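Recording Bathroom Chores with the Fodivex Kit: Setup Tips and a Short Review
Home Workshop Tips – 26/06/2023

Fodivex rents out a pair of hand-held grippers that you use to do a household job while the kit records how you did it. The recordings go to the company, and a month or so later you get back a set of routines you can load onto a compatible home arm. We have a Ruvden arm in the utility room, so we took the kit for two weeks and started with the bathroom vanity: open a drawer, put something in, close it, open a door, wipe the sink top.

The rental is $300 plus $29 for return shipping. Extra rooms are charged separately. You need to own the arm already, or know somebody who will let you use theirs.

What comes in the case

Two grippers, a head strap with a camera on it, a unit that clips on at the chest, cables, spare finger pads, a charger and a roll of red tape. The printed guide is short and clear. The case is bigger than it needs to be and does not fit under a bed.

Before you start

Empty the drawer. The guide lets you record with things inside, but for the first batch it is easier to work with a bare drawer and add items later.

Run the drawer in and out by hand a few times. If it sticks, fix that first. We rubbed a candle stub along the runners and that was enough. A loose handle should be tightened now too. Whatever your furniture does wrong, you will end up recording it over and over.

Pull the vanity out into some open floor if it isn't plumbed in. Ours was waiting to be fitted, so we could walk around it and work from both sides. In a finished bathroom you will have less room, and you should clear out the mat, the bin and the scale.

Mark your standing spots with the tape. A small L at each corner is plenty. Tape pulls up cleanly from tile and stone. Test it on painted boards first, in a corner.

Pick one shirt with short sleeves and wear it for the whole session. Long cuffs get in front of the side of the gripper, and the software throws those clips out.

Holding the grippers

Each gripper carries a cube with black-and-white square patterns on it, and the head camera uses those cubes to work out where your hands are. Keep them clean. Fingerprints come off with a barely damp cloth. Do not use glass cleaner, which took a little of the black off one of ours.

Wait for the green light on both grippers before you begin. Move at the speed you would use to put away good china. When you reach for a drawer, come at it straight from the front, close the fingers on the knob, pause for a breath, then pull. The pause helps Grevent, the program that cuts the session into clips, find the start of the pull.

Stand slightly to one side of the drawer. If you stand square in front of it you will either hit your own shins or lean back, and the reach ends up looking odd from the gripper camera.
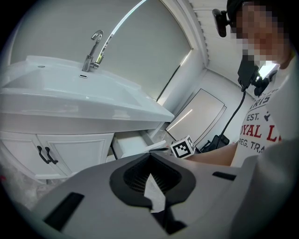

One reader wrote in to say the side stance did not work for her at all in a narrow half bath, and that she got better clips kneeling on a folded towel with the drawer at chest height. She also said the kit could not cope with a soft-close drawer until she turned the damper off, and she thinks Fodivex should print that on the case.

We have no soft-close drawers to try it on. Kneeling worked for us as well, though it is slower getting up between takes.

Cables

The cable is the weak point of the kit. It runs down from the chest unit and it wants to catch on any drawer or door you leave open. Clip it to your belt with a clothespin and leave enough slack to raise your arm fully. Check it each time you change sides. We pulled it out of the socket twice on the first evening and lost both takes.

Light

Daylight is fine as long as it isn't falling straight onto a shiny sink top. Lower the shade, or work at a time when the sun is off that window. A white vanity in full sun gave us a lot of clips marked "low detail." Overcast afternoons were the best. If you must work at night, turn on every ceiling light and leave off the mirror lights.

How many takes

Fodivex asks for 300 accepted clips per room. We recorded 322 and got over the line with 2 to spare – the other 20 were rejected, most of them for sleeves or for a hand out of view. Work in short sets and put the grippers down between them. They are not heavy to pick up but your thumbs will know about it by the end of the hour.

Mix things up a little as you go. Start with the drawer shut, then partly open. Use the left hand for some takes and the right for others. Move your feet to the other tape mark. Keep both grippers out in front of you and in sight of the head camera, including the one that isn't doing anything.
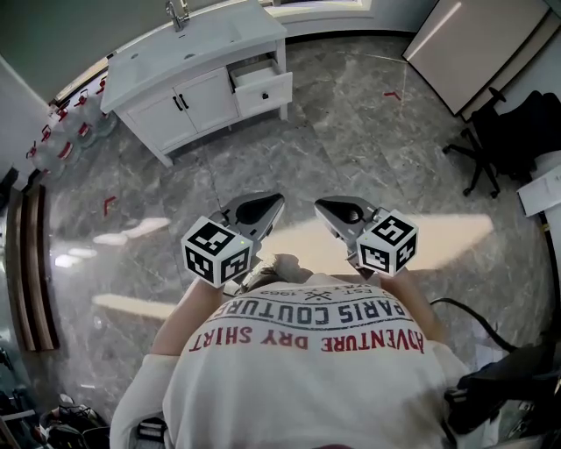

Is it worth doing two-handed if the arm at home only has one hand? That question came from a reader who also owns a Ruvden, and he added that he would sooner spend the time on twice as many one-handed takes.

For a single arm, he has a point. Fodivex support told us the second hand is ignored when the routine is built for a one-armed machine, so record one-handed if that is all you will ever use. We did both, expecting to borrow a second arm later in the year.

Cleaning and packing up

Wipe the finger pads with warm water and a drop of dish soap, then let them air dry. They pick up lint. Lint in the mesh part comes out with an old toothbrush. Coil the cable loosely and put it in the lid pocket, not around a gripper. Charge everything before it goes back or Fodivex takes a small fee off your deposit.

What we thought

The grippers are well made and easy to learn. Upload was slow on our connection and had to be left overnight. Grevent is plain to use, but it rejects clips without telling you which hand was at fault, and you have to watch them back to find out.

The price is fair for one room and hard to justify for three. Chege has a similar kit with no cable and a longer rental, but it does not work with the Ruvden so far, and we haven't had our hands on it.

Our routines are due back in July. We will add a note on how the arm does with the drawer, and whether the candle wax made any difference to it.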